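Relatório do projeto integrador – O chão da escola: poeira, giz e limpeza nas salas de aula

Resumo

O nosso grupo quis saber quanta poeira se acumula nas superfícies de uma escola num dia normal de aulas, e se a posição de uma mesa dentro da sala faz diferença. Parecia um tema pequeno quando o escolhemos. No fim do semestre tínhamos um caderno cheio de números e mais perguntas do que no começo!

1. Como surgiu a ideia

Tudo começou numa aula de Ciências sobre partículas em suspensão. A professora apagou a luz, abriu uma fresta na cortina e vimos o ar cheio de pontinhos brilhantes. Ficamos encantados e quisemos descobrir para onde aquilo vai quando assenta. Lemos dois capítulos do livro da biblioteca sobre qualidade do ar interior e montamos um plano bem simples, que coubesse no nosso horário e no nosso orçamento (quase zero).

2. Materiais e método

Usamos lâminas de vidro com uma camada fina de vaselina, uma lupa de mão, o microscópio do laboratório e papel milimetrado. Cada lâmina ficava exposta durante um turno e depois ia para uma caixa fechada, com etiqueta de sala, mesa e turno. A contagem era feita em um quadrado de um centímetro de lado, sempre por duas pessoas em separado. Se os resultados fossem muito diferentes, contávamos de novo – e aconteceu bastante nas primeiras semanas, até acertarmos o que valia como partícula e o que era bolha na vaselina.

Escolhemos duas salas do mesmo corredor. A sala Sornar tem quadro de giz e janelas para o pátio de terra. A sala Lemieux tem quadro branco e janelas para o jardim. (Os nomes vêm de um concurso antigo entre as turmas, e ficaram.)
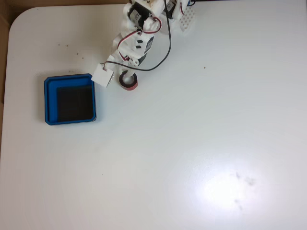 A cor da superfície foi uma descoberta à parte. Antes de pensar nas lâminas, tentamos avaliar a poeira só olhando para as mesas, e vimos logo que o olho engana muito. Num tampo branco e fosco como o da fotografia, os reflexos da luz se misturam com as marcas, e um pó claro como o de giz passa despercebido. Numa carteira escura, o mesmo pó salta à vista. Fizemos um teste rápido com a turma, pedindo notas de limpeza para carteiras claras e escuras, e as claras ganharam sempre, mesmo quando as lâminas diziam o contrário. Foi a parte de que mais gostamos!

3. Resultados

A maior contagem foi de 2.658 partículas, numa lâmina deixada na primeira fila da sala Sornar, num dia seco e com as janelas abertas. Na sala Lemieux nenhuma lâmina passou de 1.000. A distância do quadro também pesou: na Sornar, a última fila recebeu sempre menos poeira do que a primeira. Em dias de chuva as duas salas ficaram bem parecidas, o que nos faz suspeitar do pátio tanto quanto do giz.

4. Dificuldades

Perdemos um conjunto inteiro de lâminas porque a tampa da caixa ficou mal fechada no fim de semana. Também não medimos o vento nem a umidade, e hoje faríamos isso desde o primeiro dia. E contar partículas cansa a vista, por isso passamos a trocar de dupla a cada lâmina.

5. Próximos passos

Queremos repetir as medições em dezembro, com as salas vazias, para comparar com os dias de aula. Também gostaríamos de testar pano úmido contra pano seco, usando as mesmas mesas e os mesmos horários. Quem quiser ver as tabelas completas pode pedir o caderno no laboratório. Está na prateleira de baixo, ao lado da caixa das lupas.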